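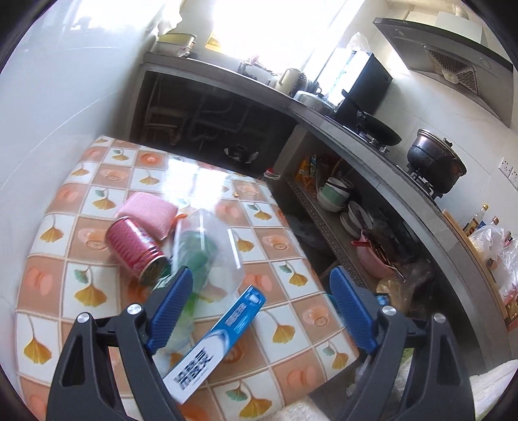 The Gulero's blue finger pads, wide open at a kitchen table with a can and a long box between them.

Gulero hand-held gripper, reviewed after one semester with a school robotics club

Our club has tried a lot of hardware over the years, and most of it ends up in the cabinet by the spring concert. The Gulero has not been in the cabinet once since we got it. I run the after-school robotics group at Akbridge with Noemi Russo, and we bought two of these hand-held grippers for the home tasks project, where students pick up everyday things in everyday kitchens and then train a small model on what they recorded. I love this tool, and I have a few complaints.

What you get

The gripper itself, a charging cable, a spare set of finger pads and a little bag of screws that I put somewhere safe and haven't seen since. We paid 282 for each one out of the club budget. The jaws are dark gray with linked black arms and metal pins at the joints, and the pads are ribbed and bright blue, so even the youngest kids can see at a glance where the fingers end. You squeeze the handle, the jaws close, and the camera catches the whole thing through a very wide round lens.

Setup took us most of one meeting. The Marti app that goes with it wanted an update, then another update, and the pairing screen has a button that looks grayed out when it isn't. After that first afternoon we never had to pair again.

How it handles

Wonderful! It opens wide enough for almost anything you'd find on a kitchen table, and the squeeze is light enough that a sixth grader can keep it up through a whole session. Cans are easy. Long thin boxes, the kind toothpaste comes in, are easy if you come at them across the narrow side and maddening if you don't, and watching the students figure that out for themselves was one of my favorite parts of the fall. Soft things are where the ribbed pads really earn their keep. Sponges and little cushions come up on the first try and stay up.

Thin plastic wrap is the hard one. It slides, it folds, it sticks to one pad and follows you back to the table. Brigitta Grabner spent two meetings on nothing but wrappers and came up with a sort of pinch-and-roll that the rest of the group now copies. Clear containers were fine to grab but gave our model fits later, as did anything lying in a strong reflection. A shiny tablecloth near a big window will turn plain white in the video, pattern and all. We tell the kids to pull a curtain if there is one, and to record anyway if there isn't — a model that has only seen tidy lighting is no use in a real kitchen.

The camera

The wide view is a bigger deal than I expected. You get the fingers and the objects up close, and you also get the stove, the counter, the shelf under the counter and whatever is on it. For learning where things are in a room that's terrific. For families it takes some explaining, so we send a note home before a student records there. Leopold Hubmann's note is the one we use now, and it fits on half a page.

Small print on packages is mostly a blur. If your project depends on reading labels, look at something else. Ours doesn't, and I haven't missed it.

Storage and battery

The built-in memory holds over 500 of our short clips, and the club filled it twice before winter break. Moving them to a laptop is slow but dull in a good way, and we never lost one. The battery gives us 35 minutes of steady use, a little short of a full meeting. With two grippers we swap and charge, and with one I think I'd be grumbling.

We had a Cirura loaner the year before, and it has the better battery. It also weighs enough that students set it down between tries, and the tries are the whole point. Our goal for the year is 1,000 good grabs. Hermine Eberhard keeps the tally on the whiteboard and is strict about what counts as good.

What I'd change

A longer battery, please. A wrist strap, too — we made our own from shoelaces. And the manual skips right over cleaning the pads. Mild soap and a toothbrush work for us, and the ribs dry out overnight.

Would I buy it again? Yes, and I've already asked for a third in April. If your club is doing anything with picking things up, get one into the hands of your shyest student first and stand back.

Notburga Bachmann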